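# Gistlow Hands

By Anatole Tanguy
May

Hi! This is my collection of home-game poker hands, typed up from the notebooks we keep at the Tolham table. There are 749 hands in it, all no-limit hold'em, all from cash games with small blinds and a lot of talking. I started it so I could settle arguments with Tahsin Sivakumar about how often he bluffs the river (plenty), and then it got a bit out of hand.

## What's in it

One row per hand, in `hands.csv`. You get the seats, the starting stacks, the hole cards if they were shown, the board, every bet in order and who took the pot. Stacks are in big blinds. Tables run from 4 to 8 players, and `button` is the seat number, counted clockwise from the door – sorry, that's how we've always done it.

Mucked cards are `xx`. Please don't treat `xx` as a weak hand, Tahsin mucks winners out of spite.

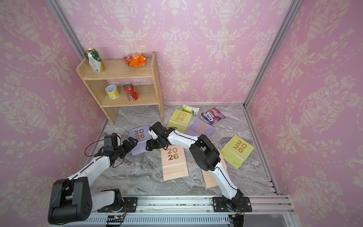 *Drinks and snacks, on and around the pine shelf.*

## Things to watch for

44 hands have a pot that doesn't add up. I left them in and set `pot_ok` to 0, so filter on that if you're doing anything with money. Most come from one long night when we switched chip sets halfway through and kept writing down the old values.

The Boonyarit rule (a forced straddle after you win with seven-deuce) was on for the later games. Those rows have `straddle` filled in, and the preflop action looks really strange if you forget about it!

Player names are swapped for letters, apart from Tahsin, who asked to be left in.

## Using it

Do what you like with it, just link back here. I load it with the little Vadstead script in `tools/`, but any spreadsheet will open it fine. If you spot a wrong card, open an issue with the hand number and I'll check the notebook – evenings are best, after 8 or so.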